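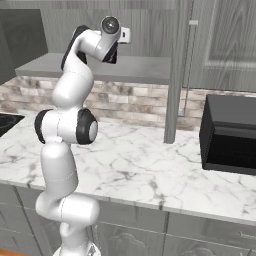 Pluddale Assistive Robotics Workshop | Equipment planning notebook

Sunday, 10:40. Kitchen layout loaded in sim. Arm mounted forward of the counter, gripper open to the air over the marble, nothing grasped. Using this layout to settle the purchase list before the January round closes.

Reach. Base position in front of the lower cabinets clears the counter lip. Want to check the shelf at full extension and the face of the black appliance on the right. If both pass from one base position, drop the linear rail from the request. If not, the rail goes back in and the second gripper comes out.

Quotes so far:
Purnar: pedestal, 154 kg, freight extra. Bolt pattern not confirmed against our flange.
Demirtaş: same height, lighter, longer lead. Asked for a drawing in metric.
Zosus: spare finger set, $197. Order two regardless of the rest.

Mock-up counter: budget $500 for benchtop and carcasses, second-hand. Real marble is out at that figure. Laminate will do for contact tests, but the friction value in the sim needs changing to match or the numbers won't carry over.

Cable allowance was missing from the last sheet. Added $100. Colour coding as per the existing cell.

Open:
- floor loading for the Purnar pedestal
- whether the e-stop is quoted with the controller or separately
- post right of centre: collision margin on the wrist, rerun with the gripper rotated

Rerun queued for after lunch. Hold the order form until it's back.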